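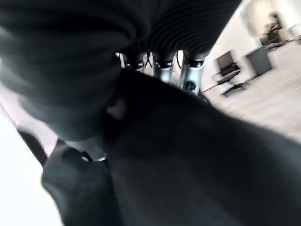 Utside on crumpled clothes: 19 out of 32 with wrist cameras in the loop!

Posted 09/08/2021 in Manipulation > Soft stuff
Shares: 19

threadcounter

Okay, I've been sitting on this until we finished the whole test set and now I get to talk about it. Some of you will remember Utside from my rambling in the hardware thread. Short version: it's a policy for picking up clothing that gets the head camera and both wrist cameras, and at every step it predicts how much each camera is worth listening to before it predicts a motion. The weights are learned along with everything else (no labels for "good view" or "bad view"), and we wanted to know whether that beats just gluing all the images together and hoping.

Setup is the two-handed rig in a bedroom, clothes dropped on a bed, pick one named garment and lift it clear of the duvet. We trained on 257 teleoperated demos. Testing was 32 drops with garments that weren't in training.

Head camera only: 6 out of 32.
Utside: 19 out of 32.

I was hoping for a bump and got a jump. I keep going back to the logs to look at the weights over time, because the handoff is so pretty. On the approach, the head view carries nearly everything. Then the hand gets low, the head view is mostly looking at the back of the hand, and the wrist weight climbs over a handful of steps. We never told it to do that!

Happy to answer questions, I have more plots than sense right now.

softgrasp_sam

Congrats, that's a big gap. But where's the row I care about? You said the question was learned weights versus gluing the images together, and then you gave us learned weights versus head only. Of course adding cameras helps. If plain concatenation gets you most of the way there, the weighting isn't the story.

threadcounter

Totally fair, and I should have led with it. The concatenation baseline is trained but has only been through part of the test drops, so I don't want to quote a number yet. It's clearly better than head only. It also has a nasty habit of twitching whenever a wrist camera swings across the room, which is where I think we win. 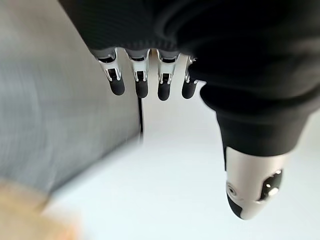

The wrist stream is just a rough diet for a network. In transit you get motion blur, walls, floor, your own fingers, big stretches of plain white with nothing to hold on to, and then in the last bit before contact it's suddenly the best view in the building. If you feed that in at full strength all the time, the policy has to learn to ignore most of it from 257 demos, and I don't think 257 is enough for that. Utside gets a dedicated place to put that decision.

lintbrush

I love this so much. We fought with exactly this at Mornis, on towels. Our fix was very dumb: if the hand was higher than a fixed height over the table, we blanked the wrist image. It worked great on the table and fell apart the second we changed the table. A learned version is what we wanted and never had the time to build.

One question. Did you do anything about the fingers being in view all the time? We cropped ours out and I've always wondered if that threw away something useful.

threadcounter

We left them in, no crop and no mask. My hunch is that the fingers are the only thing in that image with a known size, so the network gets a sense of scale from them for free. It's a hunch! I'd have to run it with a mask to say anything stronger.

kappa_drift

I'm going to be the grump. 32 drops is small, and success on "lift it clear of the duvet" is a generous bar. With cloth you can get lucky with any pinch in the middle of the pile. I'd want to know how many of the 19 were grasps you'd be happy to fold from.

Also, "we never told it to do that" makes me itchy. Your demos all approach from high up and then go down. The weights could be tracking arm height through the joint angles and ignoring image content completely. In that case you've rebuilt lintbrush's threshold with more parameters.

softgrasp_sam

Seconding the joint angle point. Do the weights see proprioception?

threadcounter

They do, yes. Ugh. Good catch, both of you.

kappa_drift

Then swap the wrist images for noise at test time, keep the joints real, and see if the wrist weight still climbs. It's an afternoon of work.

lintbrush

I'd push back a little. Even if it is mostly height, a height rule that adapts to the bed and the garment is still worth having, and ours didn't adapt to anything. I don't need it to be deep to want to use it.

kappa_drift

Sure, use it. I only want the claim to match what it does. "Learned gating helps" is fine with me. "The policy knows which view is informative" needs the noise test.

threadcounter

I'm with kappa on this one, and I'm kind of excited about the test now. For anyone who wants to repeat the drops at home, this is how we ran them:

1. Smooth the duvet before every drop. Wrinkles in the bedding turned out to matter far more than the wrinkles in the clothes.

2. Drop two garments together so the policy has to choose, and let them overlap if they land that way. Don't tidy.
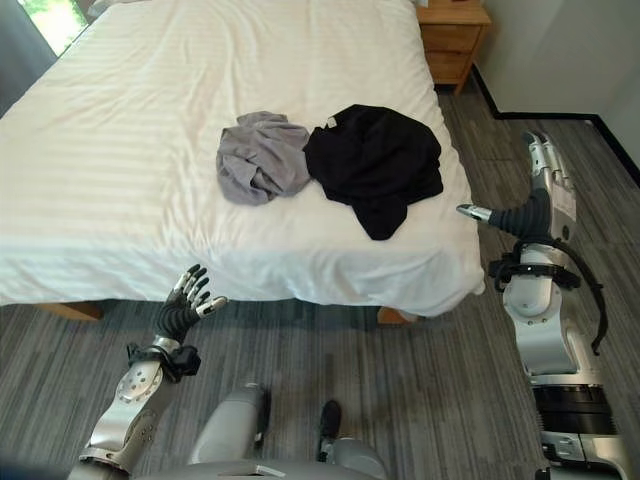

3. Start from the same arm pose each time, hands open.

4. Name the target garment only after the drop, so whoever is dropping can't favor it.

5. One attempt. Regrasps count as a failure in the table, though we log them separately.

6. Call it lifted when no part of the target touches the duvet for a full breath. (We did use a timer later. The breath was more fun.)

mittenmode

Lurker here. The Haugland people did something similar with drawers and found the weights went soft when the lighting changed, sort of an even split over every camera. Do you see that near the window?

threadcounter

Haven't looked, but we logged curtain position for each drop, so I can check without running anything new. Writing that down.

softgrasp_sam

You logged the curtain but didn't finish the baseline. Priorities.

threadcounter

The curtain was free! The baseline needs the arms, and the Mitby group has them until the end of the week. When I get them back the order is: finish concatenation on the same 32 drops, then the noise swap, then a stricter grasp score with kappa's "would you fold from it" question judged from the logs. I'd like all of it done before the December writeup.

kappa_drift

If the noise swap comes out in your favor I'll say so in this thread, in capitals.

lintbrush

Please post the weight plots either way. Even a boring one would help us pick a height for the towels.

Comments: 14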